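Print this page | E-mail this page
Search the Jundach guide: Enter keyword GO

Section 5: Getting the two-arm cell ready in the simulator

Hi, Ximena Arriaga again! I look after the simulated twin of our Pravby cell, and I wrote this section after Yakubu Effiong and I spent most of July sorting out a gripper that kept closing on thin air. Do the steps in order, please (I skip around myself and always pay for it).

1. Load the Wuvus table file and let the physics settle before you touch anything.

2. Put the ball and the soda can on the table, with the can standing upright and nearer the front edge.

3. Open both grippers all the way and hold both arms clear of the objects.

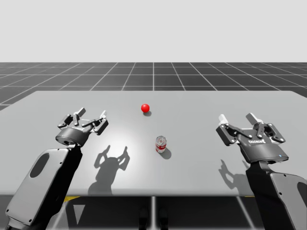 Reading time: 5 minutes

4. Now look at the shadows. I love this check! With both jaws open you want two claw shapes on the tabletop. If one is missing, the light file didn't load, so go back to step 1.

NOTE: I keep the floor grid switched on. It costs next to nothing and makes a crooked camera easy to spot.

5. Jog the left arm a little, then the right, and return both to the start pose. Our joint speed limit is 44 percent for this, and I'd leave it there.

CAUTION: Never jog both arms at once from the Nwosu panel. It doesn't check one arm against the other, and you can drive them straight through each other before the alarm comes up.
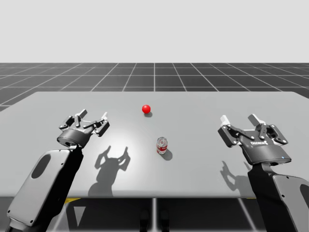

6. Save the pose under a new name. I overwrote Yakubu's once and he still brings it up, so yes, a new name, every time.

7. Switch to the wrist view and run the finger test, one gripper at a time. Start fully open, close to the stop, then open again. The full cycle should take around 930 milliseconds. Much slower than that and the linkage damping is set too high.

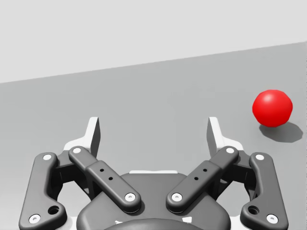
Word count: 2 pages printed, 5 min read

8. While you're in the wrist view, check that the pads stand up evenly on both sides and the linkages mirror each other. Ours had one finger joint with its sign flipped, and from the main camera it looked fine!

9. Keep the ball outside the jaws until the finger test passes, then move the gripper over for your first pick.

NOTE: If the ball rolls off when you reset, raise its rolling friction a notch and reload. The can has never given me any trouble.

We use cookies to remember your search settings. OK | Read more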